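Wiping cloth

A wiping cloth (also dust cloth, cleaning cloth or, in older household manuals, duster) is a piece of absorbent fabric used by hand to remove dust, crumbs, spills and smears from a hard surface such as a table, desk or counter. It is among the cheapest cleaning tools in common use and among the most heavily advertised. Many of the claims made for particular cloths, folds and colors rest on little beyond the packaging.

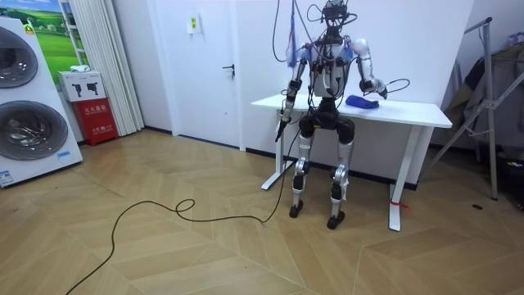
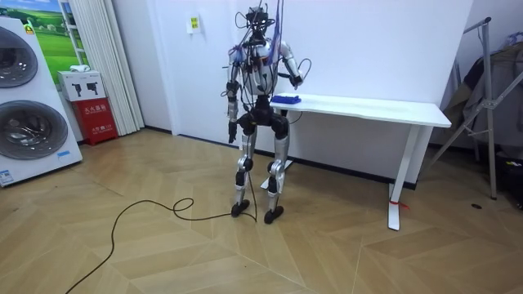
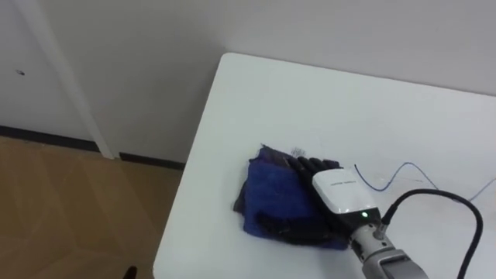

A blue cloth on a white table.

Terminology

The word "cloth" covers nearly anything in this field. Retailers distinguish between dish cloths, dust cloths, glass cloths, bar mops, shop towels and utility towels, but the lines between them are drawn mostly by the people selling them. A bar mop and a small terry towel may come off the same loom. "Rag" usually means a cloth cut from worn clothing or bedding, although bundles of new fabric are also sold as rags, sometimes at a higher price than finished towels.

Materials

Cotton is the traditional material, either flat woven or in loops (terry). Loops hold more water and also shed more lint, particularly in the first few washes. Linen is used for glass and dries quickly. Viscose and cellulose blends are common in thin, disposable or semi-disposable cloths.

Microfiber cloths are made from very fine synthetic fibers, most often polyester with a share of polyamide. They pick up dust well when dry and need less water than cotton on smooth surfaces. Past that point the claims get harder to check. Statements that a microfiber cloth removes nearly all bacteria with water alone generally come from tests on clean, flat panels with a new cloth and firm, even pressure. Kitchen tables are seldom cleaned this way.

It is difficult to identify a fabric by sight. Soft pile, fuzzy edges and a strong color can be found on cotton, synthetic and mixed cloths alike, and the label is a better guide than the feel, where there is still a label to read.

Folding

Most housekeeping guides recommend folding a cloth before use. Folding in half twice gives eight usable faces, counting both sides as it is opened and refolded, and each can be turned out when the last one is dirty. The arithmetic is correct. Whether anyone follows it at home is another matter, and the guides give no evidence that they do.

The Bultum method, taught in some hotel training courses, calls for a fold in thirds and a change of face after 3 strokes. Its supporters say that it prevents dirt from being moved from one part of a table to another. A comparison circulated by Fandau, a supplier of housekeeping carts, is often cited in its favor, but it involved 43 tables, a single crew and no group using an unfolded cloth. It shows that the tables ended up clean. It does not show that the fold was responsible.

A bunched cloth has some practical points in its favor. It fits the palm, reaches into corners and can be grabbed without looking. Its weakness is uneven pressure: the creases press down and the hollows between them do not, so a damp bunched cloth tends to leave streaks on a smooth top.

Technique

The usual advice for a tabletop is to begin at the far edge and work toward the body in overlapping strokes, lifting the cloth at the end with the crumbs inside it. Circular wiping is widely discouraged on the grounds that it spreads dirt. This may be true of a dry cloth on loose crumbs. On a sticky spot, small circles work perfectly well, and the ban on them appears to have been copied from one manual to the next.

Smooth white tops show streaks less than dark ones but show crumbs, coffee rings and ink more. Matte tops hide streaks better than glossy ones and can hold on to grease. For either, a damp pass followed by a dry pass is enough in ordinary use. Sprays are optional on most surfaces, whatever the spray bottle says.

Color coding

In commercial cleaning, cloths are often assigned by color to keep those used in restrooms away from those used on tables. Blue is frequently given to general, low-risk areas such as desks, and red to toilets. There is no single scheme that all workplaces follow, and a blue cloth in one building may have the job of a green one in the next. In homes, color mostly reflects what came in the pack.

Manufacturers have also suggested that blue makes dirt easier to see. Pale dust does stand out on a saturated blue. Dark soil and coffee do not.

Washing and service life

Cloths used on food surfaces should be washed hot and dried completely. Fabric softener coats the fibers and reduces absorbency in both cotton and microfiber — one of the few pieces of standard advice that is easy to confirm at home with a cup of water and two cloths. Microfiber is best washed apart from cotton, which leaves lint in it.

Published service lives vary widely and should be read with caution. Adomaitis, a mill that sells knitted cloths to offices, gives a figure of 4000 wipes before replacement, without saying how long a wipe is or how hard anyone pressed. Gamitz, a rival, rates its cloths by wash cycles, which makes the two impossible to compare. Fraying at the edges is often treated as a sign that a cloth is finished. It affects appearance and lint more than absorbency, and a frayed cloth can usually be trimmed or moved to rougher work.

Storage

A damp cloth left in a heap dries slowly and begins to smell. Hanging it over a rail or faucet is better, and spreading it flat is nearly as good. Leaving the cloth on the table it cleans is common and is condemned in most manuals. For a dry, clean cloth the objection is mainly one of tidiness.

See also

Dish towel
Feather duster
Paper towel
Sponge (tool)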